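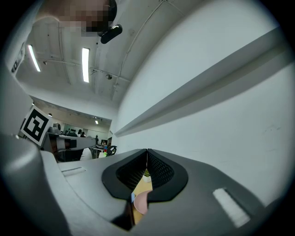

Ceiling lights on, August 2024.

I have been putting off writing about the room because it isn't finished, but Javiera asked again last week, so this is where it stands.

The ceiling stays as it is. Octavio wanted to box in the pipes and I got a price for it, which came to 410, and that was the end of that. They're painted white like everything else up there and I stopped noticing them by the second week. The tube lights are brighter than I would pick for reading in the evening. For working at a desk they do the job.

The long gray ledge was going to be for books. I'm leaving it bare for now. Anything that goes up there has to be dusted, and I know who would be doing the dusting.

Most of my time has gone into the small square table. It's light wood, and it came secondhand from Celeste Quiroga, who was moving in May and didn't want to carry it down three flights. I sanded the top twice and oiled it once. One leg was short, so there's a felt pad under it - not pretty, but it doesn't rock anymore.

Then the plates. I had a stack of 13 that didn't match and gave most of them away. The two I like best are plain and round with a low edge, one light blue and one pale pink.

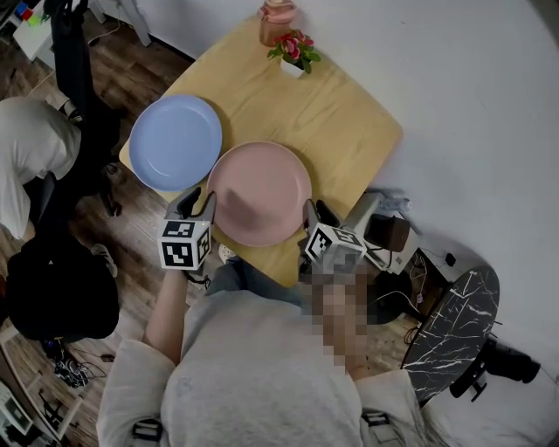 They only just fit side by side, with the blue on the left, and that tells me the table is good for two people and no more. If Bautista comes for lunch as well, he eats at the desk.

I kept the far edge for the little things. The peach jar with the metallic lid has nowhere else to go, and the white pot of pink-red flowers is artificial, so it can't die on me. I did try a real plant first. It lasted 22 days.

The round side table with the black marble pattern is staying, even though it goes with nothing. I like having somewhere to set a cup down that isn't the good table.

Still to do: find a proper place for the coats, sort out the cables on the floor, and decide about a rug. Meron says no rug. I have a sample coming on Tuesday anyway.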